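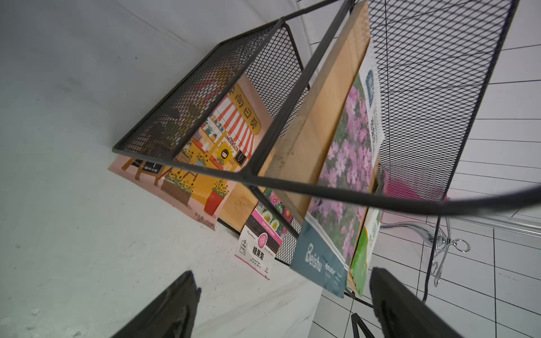 Abb. 1: Drahtgestell mit vier bunten Päckchen und Holzstücken dazwischen, gesehen von der Kamera am Greifer. Unten die beiden Finger.

Offene Werkstatt Wirkadum, Gurnitz
Kurs »Greifarm im Eigenbau«, Handout zu Einheit 5: Flache Dinge greifen
Stand: 29. Juni 2018
Text: Violeta Figueroa, Messungen: Tudur Rees

5.1 Worum es geht

In den bisherigen Einheiten hat der Arm Klötze gestapelt. Klötze sind dankbar: Sie stehen von selbst, haben parallele Flächen und verzeihen ein paar Millimeter Fehler. Wer nur Klötze greift, hält seinen Arm bald für besser, als er ist. Deshalb nehmen wir ab jetzt flache Päckchen, die schräg in einem Gestell aus schwarzem Drahtgeflecht stecken. Aufgabe: ein bestimmtes Päckchen herausziehen, ablegen, wieder einstecken. Die Nachbarn sollen stehen bleiben.

Das Zurückstecken wird gern unterschlagen. In den meisten Videos von Selbstbauarmen endet der Film, sobald der Gegenstand in der Luft ist. Ich zähle so etwas als halbe Aufgabe und bitte darum, es in den Protokollen ebenso zu halten.

5.2 Das Kamerabild lesen

Die Kamera sitzt am Greifer und sieht deshalb selten das, was man von einem Stuhl vor dem Tisch aus sieht. In Abb. 1 steht das Gestell diagonal, die vordere Schiene läuft vor allen Päckchen vorbei, und am rechten Rand ist sie so nah, dass sie unscharf wird. Für uns Menschen ist das kein Problem, wir ergänzen die verdeckten Stücke. Ein Programm, das nach zusammenhängenden Farbflächen sucht, macht aus einem verdeckten Päckchen gern zwei.

Beim kleineren Päckchen mit den Chrysanthemen kreuzt eine dünne Strebe das Foto. Die Aufschrift »CHRYSANTHEMUM« liegt darunter auf einem kräftig rosa Streifen und ist gut lesbar. Wer also mit Texterkennung arbeiten möchte, hätte hier einen brauchbaren Anker. Beim vierten Päckchen, das fast nur von der Kante zu sehen ist, hilft Texterkennung wenig. Bitte im Protokoll angeben, aus welcher Blickrichtung eine Erkennung gelaufen ist. »Erkennt alle Päckchen« ohne diese Angabe ist wertlos.

Zum Hintergrund: helle Marmorfläche, weiße Fliesen mit dunklen Fugen, davor ein glänzendes Metallteil. Dünne dunkle Linien auf Hell sind genau das, worauf ein Kantenfilter anspricht, und das Drahtgeflecht besteht aus nichts anderem. Arwel Howells hat im Kurs vorgeschlagen, ein graues Tuch dahinter zu hängen. Das darf man zum Einrichten gern tun. Bei der Messung kommt es weg, sonst haben wir am Ende einen Arm, der graue Tücher voraussetzt.

5.3 Die Finger

Zwei Finger, schwarz, einer seitlich gekerbt. Die Kanten sind rau. Das sieht nach wenig aus, und mehr brauchen wir vorläufig auch nicht. Im Kurs kam mehrfach der Wunsch nach einem dritten Finger, nach Saugnäpfen, nach Kraftsensoren. Meine Haltung dazu kennen die meisten: Erst wenn klar ist, woran ein Griff scheitert, wird Geld ausgegeben. Der Sauger ist bei bedruckten Päckchen ohnehin eine Wette, und die Pumpe ist so laut, dass man sich am Nachbartisch nicht mehr unterhalten kann.

Vor jeder Messreihe:
– Finger ganz schließen und gegen das Licht halten. Ein Spalt an der Spitze heißt, dass dünnes Material durchrutscht.
– Schrauben am Kamerahalter nachziehen.
– Nullstellung anfahren, Wert aufschreiben, noch einmal anfahren, wieder aufschreiben. Weichen die beiden Werte voneinander ab, wird nicht gemessen.
– Steuerprogramm mit Versionsnummer ins Protokoll.

5.4 Holz zwischen den Päckchen

Zwischen den Päckchen stecken Holzstücke. Sie halten Abstand, und der Abstand entscheidet, ob ein Finger dazwischenpasst. Damit ist auch gesagt, dass sie die Aufgabe leichter machen. Wer die Hölzer verschiebt, verschiebt das Ergebnis.

Im Kurs gelten darum zwei Fälle. Fall A: Die Hölzer stehen an ihrem markierten Platz und bleiben dort. Fall B: Ein Holz kommt heraus, die Päckchen lehnen aneinander. Fall B ist derjenige, der mich interessiert, und derjenige, vor dem sich erfahrungsgemäß alle drücken. Ein Protokoll, in dem nur Fall A steht, nehme ich an, es bekommt aber einen entsprechenden Vermerk.

Zur Greifrichtung: Senkrecht von oben ist am leichtesten zu programmieren und stößt am ehesten an die schräge Stange. Von vorn ist die Schiene im Weg. Bleibt die schräge Anfahrt entlang der Päckchenebene, für die man den Winkel des Gestells kennen muss. Man kann ihn von Hand eintragen. Dann soll man aber auch nicht behaupten, der Arm habe ihn gefunden.

5.5 Zu den Zahlen

Tudur Rees hat mit Gurley, unserem älteren Arm, eine Reihe von 27 Versuchen in Fall A gefahren. 20 davon wertete er als gelungen. Das klingt ordentlich. Beim Nachlesen seiner Notizen stellt sich allerdings die Frage, was »gelungen« heißen soll. Bei 5 der gelungenen Versuche ist vermerkt, dass ein Nachbarpäckchen mit angehoben wurde und von selbst zurückgefallen ist. Nach der Definition in 5.1 sind das Fehlversuche. Tudur sieht das anders und darf das in der nächsten Stunde begründen.

Mir geht es dabei weniger um diese eine Reihe. Eine Erfolgsquote ohne aufgeschriebene Regel lässt sich nachträglich in beide Richtungen biegen, und man merkt es nicht einmal selbst. Also: Regel zuerst, schriftlich, mit Unterschrift der Gruppe. Danach wird gemessen. Abgebrochene Versuche zählen mit. Auch der Versuch, bei dem jemand ans Kabel gekommen ist, zählt mit und bekommt eine Bemerkung.

Vorlage für die Zeile im Protokoll:
Nummer / Fall / Päckchen / Anfahrt / gegriffen ja oder nein / abgelegt ja oder nein / zurückgesteckt ja oder nein / Nachbar bewegt ja oder nein / Bemerkung

Unter »Bemerkung« bitte keine Deutungen. »Finger rutscht an der oberen Kante ab« ist brauchbar, »Arm war verwirrt« ist es nicht.

5.6 Lernen statt Programmieren?

Volodymyr Hrytsenko möchte die Bewegungen vormachen, aufzeichnen und daraus ein Modell trainieren. Ich habe nichts dagegen, er hat sich eingelesen und bringt den Rechner mit. Drei Fragen hätte ich vorher trotzdem gern beantwortet.

Woher wissen wir, dass das Modell das Päckchen sucht und sich nicht am rosa Streifen oder an einer Fuge in den Fliesen orientiert? Ein einfacher Gegenversuch wäre, die Päckchen im Gestell zu vertauschen.

Was passiert, wenn das Gestell anders steht? Wurde immer mit derselben Drehung aufgezeichnet, dann ist ein gutes Ergebnis in genau dieser Drehung keine Überraschung.

Womit wird verglichen? Ein fest einprogrammierter Ablauf mit von Hand eingetragenem Winkel ist an einem Abend geschrieben. Solange das gelernte Verfahren den nicht schlägt, haben wir viel Strom verbraucht.

Flor Castaño übernimmt den festen Ablauf als Vergleich. Beide Gruppen verwenden dieselbe Regel aus 5.5 und dieselbe Reihenfolge der Päckchen. Die Reihenfolge wird ausgelost.

5.7 Sicherheit, kurz

Die Finger klemmen auch mit kleinen Motoren. Hände weg vom Gestell, solange der Arm unter Spannung steht, auch wenn nur ein Päckchen geradegerückt werden soll. Der Schalter liegt in Reichweite der Person, die protokolliert. Lange Haare zusammenbinden, Ärmel hoch.

Das Gestell vor dem Start mit der Hand anstoßen: Rutscht es auf der glatten Fläche, wird es fixiert und das im Protokoll vermerkt.

5.8 Aufgaben bis zur nächsten Einheit

a) Schreibt eine Regel für »gelungen«, die in höchstens 3 Sätze passt. Tauscht sie mit einer anderen Gruppe und lasst euch sagen, wo sie eine Lücke hat.

b) Nehmt das Gestell aus verschiedenen Blickrichtungen auf und notiert, welche Päckchen euer Programm jeweils findet und welche es doppelt meldet. Falschmeldungen am Drahtgeflecht gesondert aufführen.

c) Messreihe in Fall A und Fall B, beide gleich lang. Die Länge legt ihr vorher fest. Wer nach einer guten Serie aufhört, fängt von vorn an.

d) Für Interessierte: Auf dem großen Päckchen mit der Aufschrift »Beishu« verläuft quer ein blasser, durchsichtig wirkender Streifen. Überlegt, was eine Tiefenmessung an so einer Stelle liefern würde, und prüft es an einem Stück Klarsichtfolie nach.

Die Protokolle kommen in den Ordner am Regal neben der Drehbank. Die Auswertung der beiden Verfahren aus 5.6 ist für September vorgesehen, bis dahin bleiben die Markierungen für die Hölzer bitte kleben.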